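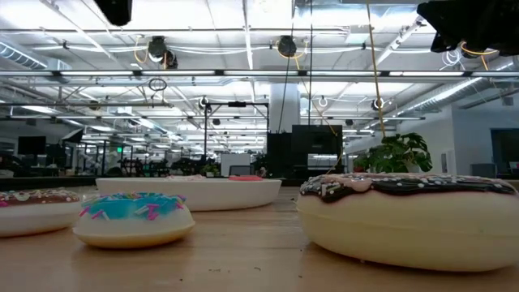
Gert Visser asked after the March session why a glaze should stop at all, given that gravity does not switch off, and whether the stopping was only drying seen from a distance. Drying does contribute. It is slow, though, and a thick coating will often come to rest long before it has lost a measurable amount of water. The notes for this unit start from his question.

Unit 6. Yield stress and the draining of thick coatings

6.1 Scope

We deal with coatings that behave as solids at low stress and as liquids at high stress. Icings, chocolate, gesso, clay slips and many wall paints belong to this group. Melted sugar on its own does not. Surface tension is left out until Unit 7, as are skin formation and crystallisation. Temperature is held at 300 K throughout, so the material constants may be treated as fixed.

6.2 The Bingham model

Let T be the shear stress, Y the yield stress, m the plastic viscosity and g' the shear rate.

If T is less than or equal to Y, then g' = 0.
If T is greater than Y, then T = Y + m g'.

The model has two constants and both can be read from a straight-line fit. Real materials curve near the origin, and the Y obtained from the fit is usually higher than the Y at which movement can first be detected. Always state which of the two you are quoting. The Casson form fits chocolate better and is treated in the appendix to Unit 5.

Apparent viscosity is T divided by g'. It falls as the shear rate rises. A supplier's data sheet that gives one viscosity and no shear rate cannot be used for the calculations below.

6.3 Material used in the examples

Test glaze, batch 12, mixed on the Ruvby bench mixer:

Density d: 1477 kg per cubic metre
Yield stress Y: 12 Pa
Plastic viscosity m: 2.5 Pa s

At a shear rate of 6 per second the stress is 12 + (2.5 x 6) = 27 Pa, and the apparent viscosity is 27 / 6 = 4.5 Pa s. Students who took 2.5 as the apparent viscosity in the last problem sheet lost the marks for the whole part.

6.4 Film on an inclined plane

Take a film of even thickness H on a plane at angle A to the horizontal. The stress at depth z below the free surface is

T = d g z sin A

and is greatest at the wall, where z = H. If the wall stress is below Y, nothing moves. The limiting thickness is therefore

Hc = Y / (d g sin A)

With g = 9.81 metres per second squared, the test glaze gives

A = 90 degrees: Hc = 0.83 mm
A = 30 degrees: Hc = 1.66 mm

Note that m does not appear. Viscosity sets how quickly the film drains and has no bearing on the thickness at which it stops. Thinning a glaze so that it "levels better" normally lowers both constants together, and the final film is thinner as a result.

6.5 Rate of draining

Where H is greater than Hc, the film divides into two layers. The outer layer, of thickness Hc, moves as a rigid plug. The inner layer, of thickness s = H - Hc, is sheared. The plug speed is

V = d g s^2 sin A / (2 m)

For H = 2 mm on a vertical wall, s = 1.17 mm and V = 4.0 mm per second. The flow per unit width is V (H - s/3), or 6.4 square millimetres per second. As H approaches Hc the speed falls with the square of s, so the last part of the draining is very slow. Observers tend to record the film as stopped too early.

6.6 Curved surfaces

On a rounded body the angle A changes from point to point. Near the crown sin A is close to zero and Hc is large, so the coating there can rest at almost any practical thickness. Towards the side sin A approaches 1 and Hc falls to its smallest value. Material arriving at the side from above may exceed the local limit, and it then moves on.

The flat-plane formula may be used locally if the film is thin compared with the radius of curvature and if the thickness changes slowly along the slope. Neither condition holds at an advancing edge. Do not use 6.4 to predict the length of a drip.

Small differences in the supply from above are enough to make the lower edge uneven. Mervin Doucette's measurements on the Flirnbridge test cylinders gave a good match with the local formula on the upper part and a poor one at the lower edge, as would be expected.

6.7 Measurement

Two methods are available in the laboratory.

Vane method. Lower the vane slowly, wait for the sample to recover, then turn at constant low speed and take the peak torque. The Pearce vane is kept in the second drawer. Its calibration sheet is dated Jul 26, 2018 and the constant on it replaces the one printed in the manual.

Tilting plate. Spread a film with the Vuller bar, raise the plate in small steps and record the angle at first movement. Y follows directly from 6.4. Use a roughened plate, or the film will slip at the wall and Y will come out too low.

Stir all samples in the same way before testing. Most glazes regain strength on standing, and a sample left in the pot over lunch is a different material.

6.8 Problems

1. Find the angle at which a 1 mm film of the test glaze just stays in place. Explain what happens to a 0.5 mm film at any angle.

2. A second batch has the same density and yield stress but twice the plastic viscosity. Compare Hc and V with the values in 6.4 and 6.5.

3. Derive the expression for flow per unit width in 6.5 by integrating the velocity over both layers.

Reading for Unit 7: capillary length, contact angle, levelling of brush marks.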